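Growing out a pixie, back of the neck is driving me nuts

saithong_sid
Posted 2024-08-19
Ok so I cut it all off in March. Loved it for a bit. Now I want it to my chin by winter and the back is growing way faster than the top. Full mullet. My stylist at Flenley wants me in every 4 weeks to "shape it" and I feel like I'm paying to stay in the same spot?? Is that normal. Do I just leave it alone and wear hats

also it's color treated, ash blonde over medium brown, roots are a whole other problem

marrowbean
Not normal to cut all of it every 4 weeks. Normal to cut the BACK. Tell her nape only, don't touch the top or the sides. I went every 8 and was fine. Took forever but no hats.

wornetti_w
Disagree, leave it alone completely. Every trim is length you don't get back. I did mine with zero cuts and a lot of bobby pins. Yes it was ugly. It was ugly for less time tho

marrowbean
zero cuts is how you end up with a shelf over your ears. seen it. had it

saithong_sid
I do already have the shelf lol. Pins slide right out, my hair's super fine. Tried the little claw clips too, same thing. Usually give up and it's sweats and a beanie by noon

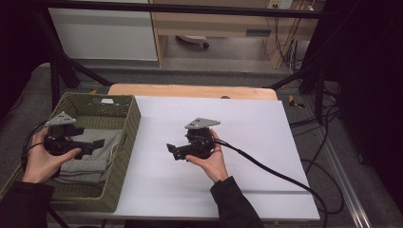
monday clutter, table again

wornetti_w
Dry shampoo on the pin before you put it in. Spray the pin, wait a sec, then slide it in wavy side down. Most people put them in upside down. Makes a huge diference on fine hair

Pinlady37
wavy side down yes. And cross two of them in an X if it's over the ear. One by itself does nothing

saithong_sid
Wavy side DOWN? I'm 37 years old and did not know this. Ok trying tomorrow.

So on the trims. I called Flenley and asked for nape only and the front desk said it's the same price as a full cut. Which seems nuts for what, ten minutes with clippers. Is there a cheaper way or do I do it myself with the kitchen scissors – kidding, mostly 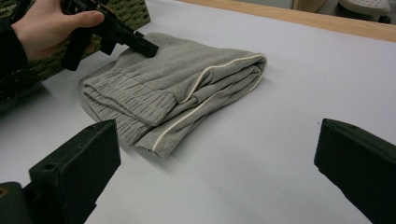 Wiroj Klinhom
Ask for a neck cleanup, not a haircut. Different line on the menu at most shops. Mine charges 18 and regulars get it free between cuts. If they only list full cuts, try a barber. A barber will do a better nape than most salons anyway, it's what they do all day.

marrowbean
seconding barber. bring a photo of the back you want, everybody brings the front

wornetti_w
Barbers go too high. I had one take my hairline up an inch and then I had stubble on my neck for weeks. If you do go, say "follow my natural hairline" and say it twice

Wiroj Klinhom
That's a bad barber, not all barbers. But yes, say it. And say tapered, a blocked nape grows out looking like a helmet.

saithong_sid
Writing that down. Tapered, natural hairline, bring a pic of the back.

Other thing. Color. She wants to redo the whole head in ash every visit, and my ends feel like straw already. I'd honestly rather go darker at this point and let it be. But I'm scared it goes green? Read somewhere that brown over ash goes green
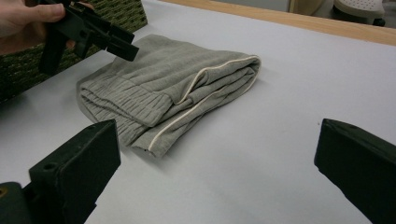
and then if I hate it I'm stuck, you can't exactly chop it off when the whole point is growing it. So do I do a gloss, or the root thing where they smudge it. No idea what these words mean, I just nod

Pinlady37
It can go muddy or greenish if they slap a cool brown straight over really light hair. They need to put some warmth back first. Any decent colorist knows this, if she looks at you blank go somewhere else. The Sidley Road place did mine and it was fine, they filled it with a copper-y shade first and then the brown

Root smudge = they blur the line where your roots start so it grows out soft. Gloss = sheer color all over, fades out on its own. Start with the smudge, you'd be leaving your ends alone which sounds like what they need

marrowbean
smudge 100%. and stop the full head ash, why is she overlapping that on fine hair every visit. no wonder it's straw

wornetti_w
ok on this one I agree with marrowbean, mark the calendar

saithong_sid
Ha. Ok smudge. I'm also using purple shampoo every wash, should I quit

wornetti_w
Every wash is too much, it dries you out. Once a week, and conditioner after, a real one

Wiroj Klinhom
I'd drop it completely if she's going darker. No point toning what you're covering up.
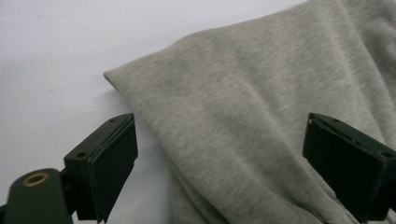 Pinlady37
How long since the last full color, saithong?

saithong_sid
8 weeks on Thur– no wait, that was the trim. Color was the visit before that, so longer. Roots are past my eyebrows if I pull them down

Pinlady37
Perfect for a smudge then, plenty to blend. Don't wash it that morning

saithong_sid
Booked the Sidley Road one for color, barber for the neck. Not telling Flenley yet, feel like I'm cheating. Will report back on the pins

marrowbean
they do not care, promise. post the back when its done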